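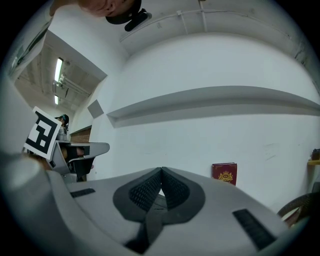 **Kestden House - monthly safety check, ground floor and first floor**

Date of check: Friday, June 19, 2020
Checked together with: Muthu Lobo (first floor only)
Previous open points: four, of which two are closed now

Marks: [x] in order, [ ] not in order, [-] not checked this time

### Escape ways and doors

- [x] Main entrance opens fully from inside without a key
- [x] Back door to the yard, push bar works
- [ ] Corridor on the first floor free over the whole width

 Comment: A folded clothes rack and two bags stood beside the door of room 6. I have moved them into the room and spoken with the resident. It is the second time, so please put it in the house letter too.

- [x] Stair handrail, both sides
- [ ] Self-closing door between kitchen and stairs

 Comment: The door closes, but it stops a finger's width before the lock. If you give it a small push it catches. The closer needs to be set stronger. Until then the door must not be held open with the wedge, which I found again behind the bin and took away.
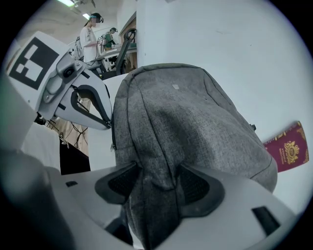
**Seraina Fankhauser**
*House safety officer, Kestden House*

### Fire equipment

- [x] Extinguisher at the entrance, pressure in the green
- [x] Extinguisher on the first floor, same
- [ ] Fire blanket in the kitchen

 Comment: It hangs in its place, but directly over the cooker. One would have to reach through the flames to take it. Better is the wall next to the light switch. There are already two holes from the old calendar shelf.

- [x] Smoke alarms, test button pressed on each one
- [-] Smoke alarm in the attic, ladder was lent to Nadar
- [x] Emergency lights, mains off for 60 minutes

 Comment: All stayed on until the end. The one over the stairs was clearly weaker than the others in the last minutes. I would order a battery for it already now and not wait for the yearly service.

### Electricity and gas

- [x] Fuse box closed, labels readable
- [x] Residual current switch trips when tested
- [ ] No extension leads plugged one into the other

 Comment: In the common room again. Kettle, fan and the lamp hang on one lead, and this one hangs on another. I have separated them and the fan has now its own socket. The lead with the brown mark on the plug is thrown away.

- [x] Gas tap in the kitchen turns easily
- [x] Meters read: gas 1,713, electricity 3,756

### Water and bathrooms

- [x] Hot water at the furthest tap, not too hot for the hand
- [x] Shower in the guest room run for some minutes
- [ ] Bathroom floor, first floor

 Comment: One tile at the threshold is loose and rocks when you step on it. I put tape over it so that people see it. Aravind Marar asked if he may glue it himself. From my side yes, if the bathroom can stay closed overnight.

### Outside

- [x] Steps to the yard, no moss
- [x] Outdoor lamp reacts to movement
- [ ] Gate to the lane

 Comment: The upper hinge is rusted nearly through. The offer from Rososero is 1,860 for a new gate with post, and I find this too much for a hinge. Could we please ask for a price for the repair alone?

### Open points

| Point | Who | Until |
|---|---|---|
| Door closer, kitchen | Muthu Lobo | end of June |
| Fire blanket, new place | Seraina Fankhauser | next check |
| Battery, stair light | Padmavathi Arumugam | to order |
| Loose tile | Aravind Marar | as soon as possible |
| Gate hinge, second price | Padmavathi Arumugam | end of June |
| Attic alarm | Seraina Fankhauser | when the ladder is back |

The list from May hangs still on the board in the entrance - please take it down when you put up this one. Remarks can be written on the back side with name and room number.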